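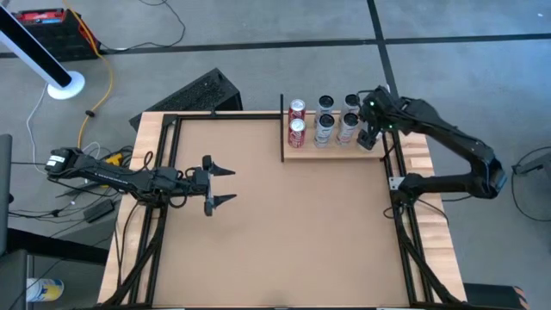
The Shopkeeper Round

Jonalyn Ocampo had named the left arm Amari and the right arm Lambrakis, and by Friday the whole robotics club was using the names as if they had come on the delivery note.

"Lambrakis is at the shelf again," said Toivo. "Look at him! He loves that shelf."

"He loves the cola," said Jonalyn.

The Murnero Cup gave every team the same job, which was to run a corner shop. Cans on the shelf, cans off the shelf, the right can to the right customer, and 20 minutes to do it in. Last year's winners, Driduven, had scored 1060. Toivo had written that number on the back of his hand in biro and kept going over it whenever it faded.

He crouched until his chin was level with the tabletop. From down there the cans were tower blocks, and the silver one had a message for him in big red capitals.

"Recycle me," he read. "See you again soon!"

"Is it talking to you?"

"It's very polite. Go on, send Amari over. Slowly, slowly, oh, that's lovely!"
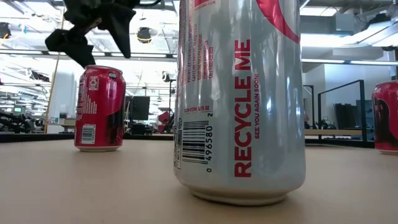 Twenty Minutes

Jonalyn started the clock and they both stopped breathing, or it felt like that. She had changed 50 lines of code since lunch and could remember why for most of them.

The arms leaned in together. Toivo called out the orders in his best shopkeeper's voice, and the points ticked up on the laptop: 20, then 50, then a long wobbly wait over a red can that made him grab her sleeve.

"Come on, Amari," she whispered. "The customer's got a bus to catch."

At the end she read the score twice, then turned the laptop round so that he could read it too. It said 1496.

Toivo looked at the back of his hand. Then he licked his thumb and started rubbing.

"Again?" he said.

"Obviously again! You do the cans."

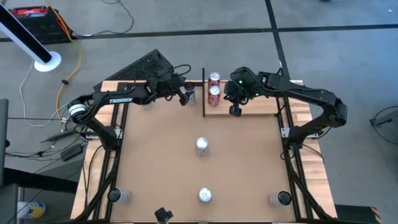 Amari and Lambrakis, open for business.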